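詰め替え反対、というほどでもないけど

急いで書く。洗濯機が止まるまでに書き終えたい。
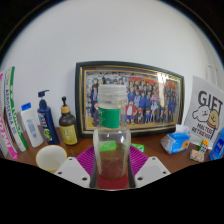

■ 詰め替えは正しい、と言われ続けて

詰め替え。リフィル。量り売り。どれも良いことになっている。ごみが減る、安くなる、棚がすっきりする。反論しにくい。私も長いこと疑わずにやってきた。シャンプーも洗剤も、塩も砂糖も、インスタントコーヒーも。買ってきたらまず袋を切って、容器に移す。移し終わって、はい家事が一つ済んだ、という気分になる。

でも最近、ちょっと待てよと思っている。

詰め替えという行為のうち、ほんとうにごみを減らしている部分はどれくらいあるのか。それから、家の中の手間をただ増やしているだけの部分はどれくらいか。ここを混ぜて話している人が多すぎる。私も混ぜていた。

結論を先に書くと、詰め替えには二種類あって、片方は続けたほうがいいし、もう片方はやめてもいい。それだけの話なんだけど、それだけの話が台所だとなかなか通らない。

■ 二種類ある

一つ目。容器がしっかり作られていて、中身だけ薄い袋で買えるもの。シャンプー、ハンドソープ、洗剤。こっちは容器を使い回せばそのぶんプラスチックが減る。わかりやすい。続ければいい。

二つ目。もともと袋や箱で完結しているものを、わざわざ別の容器に移すやつ。小麦粉、パスタ、乾燥わかめ、かつお節、顆粒だし。これは袋がごみになるのは同じで、そこに容器が一個加わる。容器を買う。洗う。乾かす。ラベルを貼る。賞味期限を控える。控えそこねる。

二つ目は、ごみが減らない。減るのは見た目のごちゃごちゃだけ。それはそれで価値があると思う。思うけど、環境にいいことをした、という顔でやるのは違う気がする。趣味なら趣味と言えばいい。

私がこの区別にやっと気づいたのは、引っ越しのときだった。台所の荷造りをしていて、容器ばかり出てくる。同じシリーズで揃えたつもりが途中で廃番になって、微妙に高さの違うやつ。蓋だけ残ったやつ。中身のわからない白い粉が入ったやつ。片栗粉か、粉糖か、重曹か。なめる気にもならず捨てた。袋のままだったら袋に書いてあったのに。

あれは情けなかった。もったいないからやっていたはずのことで、食べ物を捨てている。

■ 量り売りの店のこと

隣の駅にWoltanoという量り売りの店ができて、一時期かよった。豆、ナッツ、米、スパイス、液体せっけん。空き瓶を持っていって、重さを量って、詰めて、また量る。楽しい。これは本当に楽しい。最初の何回かは。

問題は瓶だ。重い。ガラス瓶を何本もリュックに入れて電車に乗ると肩にくる。帰りは中身まで入っている。割れないようにタオルで巻く。夏は汗だくになる。で、家から近いスーパーなら歩いて済むところを、電車賃を払って行っている。

この前のレシート、レンズ豆200グラムで599円。高いか安いかは人によると思う。私には高かった。でも高いこと自体に文句はない。小さい店だし、手間がかかっているのはわかる。気になったのは、自分がその値段に「いいことをしている料金」を上乗せして納得していたところ。豆の味で買っていなかった。

店の人はそんなこと一言も言ってない。瓶を忘れた日は紙袋をくれたし、「いる分だけどうぞ」と言われただけ。勝手に背負って勝手に疲れたのはこっち。

いまはたまに行く。クミンがなくなったときとか。スパイスは量り売りが向いている。小瓶で足りるし軽いし、少しだけ買えるのがありがたい。五香粉なんて、普通に買ったら使い切る前に香りが飛ぶ。必要な量だけ買う。これが量り売りのいちばんいいところだと思う。袋がどうこうより、余らせないこと。

■ 専用容器という沼

で、ここからが言いたかったところ。

詰め替え文化のまわりには、必ず容器を売る人がいる。Bultinineの密閉ボトル、Vokumの真空キャニスター。買いましたよ。両方買った。Bultinineのはパッキンが細くて、洗うたびに外してまたはめる。はめ方を間違えると漏れる。しかもパッキンだけの取り寄せができなかった。本体ごと買い直してくださいと。え、と思った。使い捨てを減らすための容器が、ゴムの輪っか一つで使い捨てになる。

Vokumのほうは蓋のポンプで空気を抜く。最初は感動した。シュコシュコやって、ぷしゅっと開ける。でも毎朝コーヒーを入れるたびにシュコシュコ。朝は急いでいる。一か月もたずに、ポンプを押さずにただ蓋をのせて使うようになった。ただの重い缶である。

悪い製品だとは言わない。合う人には合うんだろう。ただ、私の暮らしには要らなかった。要らないものを「無駄を減らすため」に買った。この矛盾に気づかないふりをしていた期間が、けっこう長い。

いちばん長く使っているのは、結局ジャムの空き瓶とインスタントコーヒーの空き瓶だ。買ったものに付いてきた瓶。ただ。蓋は回せば閉まる。落として割っても泣かない。別の物を入れて、だめになったら資源ごみ。

見た目は揃わない。背の高いの、ずんぐりしたの、糊の跡が取れないの。揃わなくていいと思えるまでが長かった。棚の写真をきれいに撮りたいという欲が抜けるまで、と言ったほうが正しいかも。

■ 数えてみた人の話

前に職場の休憩室で回ってきた冊子に、Morganという暮らしの読み物があって、そこに一年間の台所ごみを全部数えた人の体験記が載っていた。包装ごみが847個。すごい根気だと思う。私には無理。

面白かったのは、数えた本人が途中から詰め替えの話をしなくなるところ。後半はずっと、買いすぎの話をしている。特売で買った麺つゆの二本目、もらいものの海苔、使わないからしの小袋。包装をどうするかの手前に、そもそも家に入れるかどうかがあった、という流れになっていく。

読んでいて耳が痛かった。うちの冷蔵庫のドアポケットにも、からしの小袋がたまっている。納豆のたれもある。いつか使うと思って取ってある。いつか、は来ない。

個人の体験記だから、これで世の中全体がどうとは言えない。でも感覚としては近い。私の家でいちばん効いたのも容器ではなくて、買う前に棚を見る、というだけのことだった。地味。写真にもならない。

■ 反対意見も書いておく

もちろん、移し替えに意味がある場合もある。湿気るもの。虫がつくもの。粉ものを袋のまま輪ゴムで留めておいたら、翌年の夏にえらい目にあった、という話は何度も聞く。うちも一度やった。思い出したくない。粉は密閉して冷蔵庫。これは手間でもやる。

それから、手の力が弱い人には袋の口が開けにくいし、クリップも固い。軽い容器に移しておくと助かる。母がそうで、実家の砂糖は片手で開く容器に入っている。これを見栄えだけの趣味だなんて言う気はない。

あと、子どもがいる家。残りが見えると「もうすぐ終わり」が伝わるらしい。透明な瓶の強さはそこで、底のほうに少しだけ残っているのが目で見える。袋だと持ち上げるまでわからない。これは大人でも同じで、私もコーヒーだけは透明な瓶がいい。切らすと朝が終わる。

だから詰め替え全部をやめろという話ではない。理由のある移し替えと、理由のない移し替えがある。自分の家でどっちが多いか、いっぺん見てみたらどうですか、というくらいの話。

■ メーカーにもひとこと

個人の心がけの話ばかりになってしまったので、作る側にも言いたい。

詰め替え袋、注ぎ口をどうにかしてほしい。最後のひと口ぶんが絶対に残る。逆さにして、洗濯ばさみで吊るして、それでも残る。袋の角を切って絞る。手がぬるぬるになる。水で流す。その水はなんなんだ。

それから容器の寿命をはっきり書いてほしい。何回まで詰め替えていいのか。ポンプは何年もつのか。うちのハンドソープの容器はもう7年目で、押すと斜めに出る。隣の歯ブラシにかかる。これは買い換えていいのか、まだ粘るべきなのか、判断の材料がない。粘るのが偉いみたいな空気だけがある。

部品も売ってほしい。パッキン、ポンプ、蓋。本体より部品が手に入りやすい世の中になったら、それだけでだいぶ違うと思う。瓶は割れない限り使えるのに、蓋がだめになって終わることが多すぎる。蓋のサイズを各社で揃えてくれたらもっといい。無理なんだろうな。でも言うだけは言っておく。

あと、値段。詰め替えのほうが本体より割高になっていることが、たまにある。特売の都合なんだろうけど、棚の前で計算して、本体を買ったほうが安いとわかったときのあの気持ち。良い客でいようとした人が損をする値付けは、やめたほうがいい。みんな一回で覚えるし、一回覚えたら戻ってこない。

■ で、うちはどうするか

洗剤とシャンプーは詰め替え続行。粉ものは密閉容器で冷蔵庫。コーヒーは瓶。それ以外は袋のままクリップで留める。パスタも袋、わかめも袋、だしも袋。賞味期限が袋に書いてあるの、めちゃくちゃ便利。当たり前だけど。

余った容器は人にあげた。Vokumのは、豆を挽いて飲む同僚が喜んで持っていった。毎朝シュコシュコするのが好きなんだそうだ。ほら、合う人には合う。Bultinineは引き取り手がなくて、パッキンを外してペン立てになってる。

棚は前よりごちゃごちゃした。袋の色がうるさい。客が来ると扉を閉める。その代わり、日曜の夜にラベルを書いていた時間がまるごと空いた。何をしているかというと、べつに何もしてない。座ってる。

洗濯機が鳴ったのでここまで。誤字あったらすいません、あとで直しす。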